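Reading room at Geltotdale library gets its soft seats back

Anyone who has stopped by the Geltotdale library lately with a good book and tired feet will be glad to hear that the small reading room off the main hall is open again, and that there is finally somewhere comfortable to sit in it!

The room closed in the winter so that the walls could be patched and painted, and the old vinyl benches (many of us remember sticking to them in July) went out at the same time. What has come in is a good deal kinder to the back of the legs. The new upholstered seating was ordered from Baumgartner, the furniture shop on the main road, and it arrived in April, a little later than planned but in fine shape.

Choosing the fabric took longer than choosing the seats, as these things often do. Two samples were left out at the front desk for people to touch and argue over, one a dark blue and the other a light beige with a woven texture, and 946 visitors dropped a slip in the box to say which they liked better. Beige won by a comfortable margin, although a fair number of parents wrote "blue, please, for the juice" in the corner of theirs.

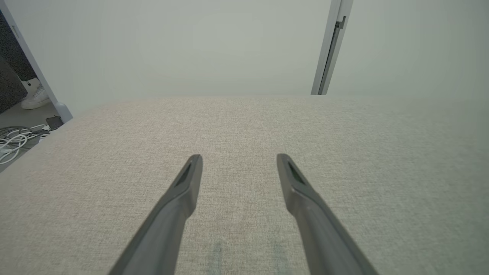 The light beige fabric against the pale wall, with the white door frame at right.

Those parents may rest a little easier knowing that the library has set aside up to $2000 for cleaning and repairs over the next few years, and that drinks with lids are still welcome while open cups are kindly asked to stay out in the hall. The walls were kept plain on purpose, at least for now, and there is some talk of hanging a quilt or a few local photographs once the long evenings come around.

The reading room keeps the same hours as the rest of the building, with a late evening every Wednesday. The story hour for the youngest children moves back in next month, and families are welcome to bring a cushion for the floor if they would like one. The old benches are stacked by the rear entrance and free to anyone with a truck and a strong friend; please ask at the desk before loading up.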